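Workshop and Kitchen Tips: Notes from a Robot Open Day

The Menix open day in September ran three benches: fastening, packing, and table setting. I went for the fastening bench and spent most of the afternoon at the other two. The tips below are the ones that carried over to a home shop or kitchen. I have left out anything that needs a controller or a budget.

Surface first

Every bench was wiped before every run. The operator used a barely damp microfiber cloth, then a dry one, always in the same direction. At home I had been wiping in circles, which moves crumbs and sawdust around and leaves them in the middle. Straight overlapping strokes toward one edge, with a tray or the other hand at that edge, clear a 30-inch counter in one pass.

Gloss surfaces show dust well but throw glare. The packing bench had its lamp moved to the side and raised until the operator could read a printed label lying flat on the table. The label test works on any workbench. Lay down a page of small print where you do the fine work and move the lamp until no part of it washes out.

Mark the home position

Each object had a home position, and the run did not start until everything was on it. On the packing bench these were small pencil crosses. For a drill press or miter saw station, a cross for the square, the pencil and the push stick takes a minute to draw. Pencil comes off most sealed tops with a white eraser. Test it on the underside first. Masking tape also works but should come up within a week or the adhesive stays.

Grip low, grip wide

The Ititz demonstrator spent a long time on grip. A squat object should be held at or below its widest point. Held above that line, it tends to be squeezed down and out of the fingers. The same holds for squash, onions and round door knobs being sanded. When cutting a hard squash, take a thin slice off one side, turn it onto the flat, and keep the holding hand behind the blade with the fingertips curled back.

Handles were treated differently. A mug was approached with its handle turned to the hand that would lift it, so the wrist stayed straight. Turn all the handles in the cupboard the same way and set them for whoever unloads the dishwasher. In my cupboard that saves one shelf of turning mugs around.

Spacing

The rule at the table setting bench was a hand's width of clear table between objects wherever space allowed. Less than that and reaching for one item disturbs the next. I measured my own prep area afterward and found I was trying to work in a strip 16 inches wide, with the toaster and the knife block on either side. Moving the toaster fixed most of it. On a workbench, keep the clear strip on the side of your dominant hand and put the glue and clamps on the other.

Order of placement

Large flat item to the center, then everything else out from it. With the plate down first, the remaining objects have something to be measured from. The same order works for laying out hardware before assembly – panel in the middle, fasteners on the side they will be used from.
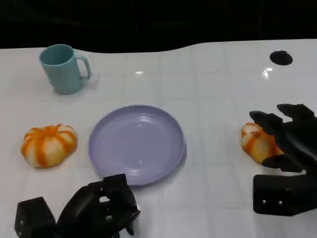 For a fall table, the center-out order also keeps the decorations from creeping into the space needed for glasses. Set the plates, then the mugs or glasses, and give the small pumpkins whatever is left. Real ones should stand on a saucer or a square of waxed paper. They can weep from the base after a couple of weeks and will stain raw wood.

Slow down at contact

Movement between positions was fairly quick in the runs I watched, and the last inch or so was slow. Most of my chipped plates come from the last inch. The same habit helps when seating a chisel in its rack or lowering a router onto the work.

Keep a fault log

Fajardo, which ran the fastening bench, had a log sheet clipped to the side of it. The sheet on the day was numbered 164 and had three columns: what was being done, what went wrong, what was changed. I now keep the same sheet inside the shop door. After some 29 entries the pattern was plain enough. Nearly half were dull blades, and most of the rest were work not clamped.

Fasteners

Start every screw by hand for two full turns before using a driver. If it resists in the first turn, back it out until it drops slightly, then go forward again. For small screws, a magnetic dish beats a jar lid, though it will not hold brass or most stainless.

Plotwood supplied the offcuts for the fastening bench and had a box of them by the exit. I took four pieces of maple. Two are now sanding blocks, with cork glued to one face – contact cement, both surfaces, wait until tacky before pressing.

Last updated 27 November 2021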